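Prüfliste Greifarbeiten Lesebereich, mit Anmerkungen
Standort Clakum, Stand 9. Juli 2023

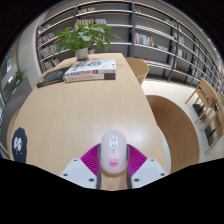 Anmerkung aus der Haustechnik: Solange jemand danebenstehen muss, spart uns das Ganze keine Arbeitszeit, und so sollte es auch im Bericht stehen. Zur Kenntnis genommen, siehe Punkt 7.

Geprüft wird, ob ein Tisch nach Benutzung maschinell abgeräumt werden kann. Aufgabe ist das Greifen und Umsetzen kleiner Gegenstände, darunter eine Computermaus. Auswertung durch Kolloner.

1. Finger und Innenstreifen auf Risse geprüft - in Ordnung.

2. Schrauben an den Halteplatten nachgezogen - in Ordnung. Nächste Kontrolle im September.

3. Greifkraft bei glatten, gewölbten Gehäusen - bedingt in Ordnung. Von 200 Versuchen mit der Maus gingen 11 daneben, meist beim Absetzen. Grenzwert von Bensaid eingehalten.

4. Abstand zu Büchern und Topfpflanze - in Ordnung. Blätter ragen weit über den Topf hinaus und müssen als Hindernis eingetragen werden.

5. Lichtreflexe auf der Tischplatte - offen. Die Erkennung Pukeo meldet an hellen Stellen gelegentlich Gegenstände, wo keine sind. Wiederholung bei gedämpftem Licht.

6. Bücher ins Regal zurückstellen - nicht bestanden. Dicke Bände rutschen beim Kippen weg. Bleibt bis auf Weiteres Handarbeit.

7. Betrieb ohne Aufsicht - nicht freigegeben. In der letzten Prüfreihe musste in zwei Fällen von Hand angehalten werden.

8. Stühle und Laufwege - freihalten, vor jedem Durchgang neu kontrollieren.

Bewertung: Einzelne Kleinteile auf freier Fläche gehen. Für das vollständige Abräumen reicht es noch nicht. Protokoll unter Nr. 672 abgelegt, Punkte 5 und 6 zur Wiedervorlage.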